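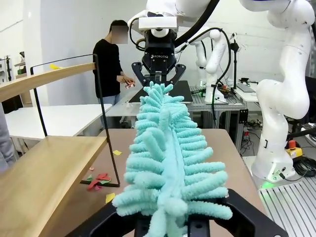

Ticket: Need a second opinion before I submit the gripper order
Opened April 2, 2019
Category: Purchasing / Equipment planning
Priority: Normal (turning into High, see the bottom)
Status: Waiting on requester

Original request

Hi purchasing folks! I have a quote from Willon sitting in my inbox and I can't get it to go through the equipment form, so I'm opening a ticket and dumping everything here in one place. Sorry in advance for the length.

What we do, for whoever picks this up: our group works on two-arm handling of soft household stuff. Right now that's a chenille duster, the fluffy turquoise kind with all the little loops. One gripper has the bottom end, another one on a second arm pinches the tip, and we work on passing it between them. It sounds easy. It is so not easy, and most of this order comes from what we've learned doing it.

The form problem: I enter the quote number, attach the PDF, pick "robot accessories" and hit Next, and I get "Line total does not match quote total." I've retyped it three times. The quote has fingertip pads at $689 per set, and I want 8 sets. The form takes that fine until I add the cable sleeves, and then it complains.

Update 1 (me again)

Tried it in a different browser, same error. Tried leaving out the sleeves and it let me through to the approval page, so it has to be that line. I backed out without submitting because I don't want two half orders floating around with my name on them. That happened to us last August with the bench parts and it took forever to untangle.

Reply from Purchasing

Thanks for the detail. Please check the unit of measure on the sleeve line. If the vendor quotes by the pack and the form is set to "each," the totals won't match. Also, please attach a second quote. Anything in the accessories category needs two if the order has more than one line.

Update 2

Okay, you were right about the unit of measure! Willon sells the sleeves in packs of 50 and I had typed 50 in the quantity box as "each," with the pack price next to it. So the form thought I wanted to spend an absurd amount on cable sleeves. Changed it to one pack and the totals match now. I feel a little silly.

Second quote is where I'm stuck. I asked Enriquez and Tukeck. Enriquez came back the same afternoon but quoted a different pad, a hard one with a ridged face, and said it was equivalent. For us it isn't. The ridges grab single loops, and when the other arm pulls, the loop comes along and the whole duster twists. We have a borrowed ridged pair in a drawer, so I'm not guessing here. Tukeck hasn't answered at all.

Can I attach the Enriquez quote as the second one with a note explaining why it doesn't work, or does it have to be the same item?

Reply from Purchasing

A non-matching quote is acceptable with a written technical reason. Two or three sentences is enough. Before we route it: please confirm this is the full request for the project. We see another accessories order from your group this fiscal year and would like to avoid a third.

Update 3

Fair question, and it made me go back and look at the whole plan, which I probably should have done first. What I've got now:

Pads, 8 sets. We go through them faster than I budgeted for. Fibers work their way into the edge of the pad and it starts to lift. I planned on one set per gripper per year and that was wishful thinking. I'd like to keep spares on the shelf so we aren't stopping work to wait on a box.

Cable sleeves, one pack. The cables have to come down off the arms with enough slack to move, and right now there's a lot of loose black cable back there and more of it coiled on the bench. Not a safety thing at the moment, just a mess that I'd like to fix before we add anything.

Spare emergency stop unit. This is new and I'm adding it because of your question. We have one on the bench by the right-hand arm, and if it ever goes bad we're down until a replacement shows up. Willon has them in stock.

Not on the list: the vision upgrade from Gandari. I know it was in the proposal. I got their number last week and it would eat everything we have left, including the money for the pads, and then we'd have really nice cameras watching grippers that can't hold anything. I'd rather put it in next year's request and do it right.

Also not on the list: more dusters. We get those at the grocery store and I put them on the supply card – please tell me that's allowed.

Reply from Purchasing

Supply card is fine for consumables. The emergency stop unit has to be a separate line under "safety equipment," which has its own approver. Please ask Willon for a revised quote that includes it. The current quote expires in 11 days, so we suggest doing this soon. Changing priority to High.

Update 4

Revised quote requested! I asked them to keep the pad price and list the sleeves as "1 pack" in big letters so I can't mess it up twice. Technical note for the Enriquez pads is written and attached. I also left another message with Tukeck, mostly out of stubbornness.

One last thing while I have you. If the safety approver is slower than the accessories approver, does the whole order wait, or do the pads go ahead? We have one good set left after the ones that are on now, and if it's going to be a while I'll move the emergency stop to its own order and live with the extra paperwork.

Reply from Purchasing

The whole order waits. Splitting it is fine in this case. Please note this ticket number on both.

Update 5

Splitting it. Will upload both as soon as Willon sends the new PDFs.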